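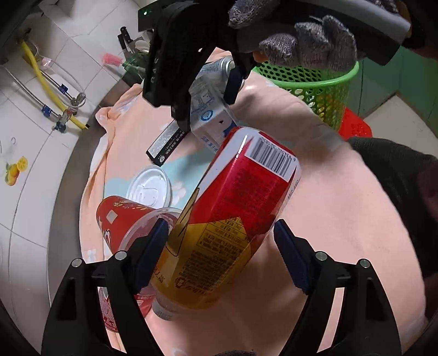 Filed under: Daily log, House, Food

Up before six. The upstairs radiator was knocking again and once I'm awake I'm awake. Made coffee, did the crossword in yesterday's paper except the bottom left corner, and read over what I wrote here last night about quitting soda. I had one at lunch every day for most of my adult life, and another in the afternoon when work was slow. I'm now 16 days without. The headaches stopped at the end of the first week. The afternoons are still long.

What I miss is the errand. I used to walk down to the corner store at three, buy the bottle, and walk back the long way past the school. Now at three I stay at my desk and eat crackers. So today I took the walk anyway and bought a newspaper and a lemon. The man at the register asked if I had been away. I said no. He said he thought I had moved to Cirnbridge. I don't know where he got that.

Weather gray and mild. The gutter on the north side is still dripping onto the cellar door, and I moved the bucket a foot to the left so it catches better. Need to call about the gutter. I have written that down here before, in March and again in May.

Work was slow. I had the Soylu invoices to get through and finished them by eleven, apart from the one with the wrong account number, which I sent back. Then a call with Primo Ruggiero about the schedule for the fall. He wants everything moved up a week. I told him I could do it if he got me the lists by the end of the month, and he said he would, and I wrote down that he said it. He has a new dog and I could hear it the whole time. When we were done with the schedule he asked about the soda. He quit in 2000, he said, along with cigarettes, in the same week, and he wouldn't recommend doing it that way. He gained weight, fought with his brother and took up fishing. The fishing stuck. He told me to find something cold to drink that I liked and not worry about whether it was good for me.

I have been trying things. Notes so far, mostly for myself so I don't buy the same bad ones again:

Plain seltzer. Fine for the first glass. By the second one I'm bored with it. Better out of the good glasses than the plastic ones.

Seltzer with lemon. Better. Used half of today's lemon and put the other half on a saucer in the refrigerator, where I will forget it.

Iced tea, homemade. The best of them. I make it too strong and then water it down. Four bags to the big pitcher is too many, three is enough. Leave it on the counter and not in the refrigerator until it has cooled off or it goes cloudy.

Iced tea, store kind. As sweet as the soda was. No point.

Tomato juice. I like it but it's more of a soup.

Vinegar and honey in water, from the recipe my sister sent. I made the full quart like it said to. Poured out most of the quart.

Buttermilk. My father drank it every night with pepper on it. I had one glass and thought about him, and I don't need another.

Lunch was the rest of the lentils with an egg on top. I ate it standing up and then sat down anyway because there was a radio program on about canals. They were talking to an old man who had worked a lock for his whole working life and had never been on a boat trip longer than an afternoon. He didn't seem sorry about it. I meant to look up which canal and didn't.

In the afternoon I started on the hall closet. I have been putting it off since we moved the coats. It went all right. Found the spare key to the shed, the blue umbrella, an envelope of photographs from the Gindthorpe house, and seven tins of shoe polish, four of them dried out. I kept the good ones. There was also my old lunch cooler, the one I took to the warehouse job, and when I opened it it still smelled of that place, cardboard and oranges. I worked there two summers. We had a machine in the break room that gave you the wrong drink about one time in five, and you weren't allowed to complain because the foreman's cousin serviced it. So you learned to like grape. I haven't thought of that in years. I wiped the cooler out with baking soda and set it on the back step to air.

The photographs I put on the kitchen table and went through after. Most are of the yard. My mother took pictures of the yard every spring and fall, always from the same window, and never wrote anything on the back. You can tell the years by the size of the pear tree. There is one with me in it, bent over doing something to a bicycle, and one of the neighbor's truck. I sorted them by the pear tree as well as I could. I will ask my sister if she wants them or if I should hold on to them. She'll say to hold on to them.

Rostam Mirzaei came by at five to return the ladder. He stayed for a glass of the tea and said it was good but could use mint. He has mint taking over the whole side of his house and he'll bring some. He warned me not to plant it in the ground under any circumstances, only in a pot. We looked at the gutter together from below. He thinks the bracket has come loose and the gutter itself is fine. He offered to go up and look, and the ladder was right there, but it was getting on toward supper and he had his good shoes on. He took the ladder home again so he can come back with it and his drill. So I still don't have the ladder.

He also told me that the Sivomance is closing, the little movie theater. I hadn't heard. They are going through the end of July and then that's it. We used to go when it was two dollars on weeknights, and the seats in the back row were held together with tape. I can't say I've been lately. I looked up what is playing tonight and it's one I have seen, but I may go anyway before the month is out. I'd want a soda there. That would be a real test. They used to have the kind of ice that's small and round, and I used to eat it all through the second half.

Supper was chicken thighs with rice and the green beans from the garden, which are getting tough. I should have picked them four days ago. I salted the rice twice because the phone rang in the middle. It was a wrong number, a woman looking for a tire shop. She was very nice about it.

Washed up, took the bin out, brought the cooler in off the step. It still smells of oranges a little. I don't mind that.

Almost bought a soda tonight. I was putting gas in the car and went in to pay, and I stood at the cooler with the door open long enough that the glass fogged. Then another customer needed to get in there and I moved, and once I had moved I just went and paid. I'm writing it down because I said I would write down the close ones.

For tomorrow: call about the gutter, or don't, if Rostam is coming with the drill. Lists from Primo. Tea bags. Something for the crackers, because I am sick of them plain. Return the library book on bridges, which I didn't finish and don't plan to.

Reading the new one in bed now. It's slow but there is a storm coming in it. Radiator is quiet so far. Lights out at ten.

Recent entries
The pitcher with the crack in it
Day nine and the headache is gone
Beans, mostly
A letter from the water company
What was behind the dryer
Moving the coats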